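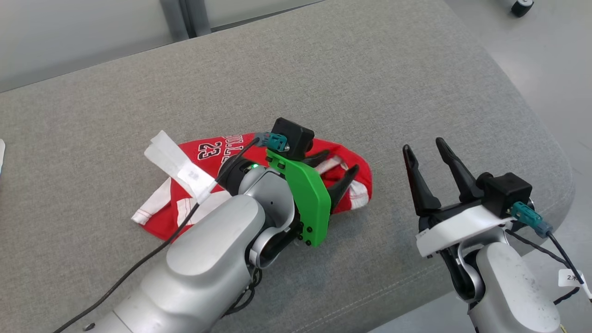 Saturday, July 5, 2025. Wash trials for Skernen, polyester knits with printed lettering. Bath held at 30 degrees, spin dropped from 1000 to 400 after Veronika found creasing set into the heavier pieces. Red with white is the combination I worry about most, and a basketball jersey like the BULLS 23 has both, with black outlines on the lettering as well — any bleed into the white trim would show straight away. Colour catcher sheets go in with every red load from now on.

Detergent: still on the Jacquet liquid. Stanisława wants to try the powder again in harder water. Fine by me, but whites only for the first run.

Care labels stay on until the trial is written up. Baptiste cut two off last December and we couldn't match the fibre content afterwards.

To do: descale the small machine, order more mesh bags, ask Annick for the grey scale cards back.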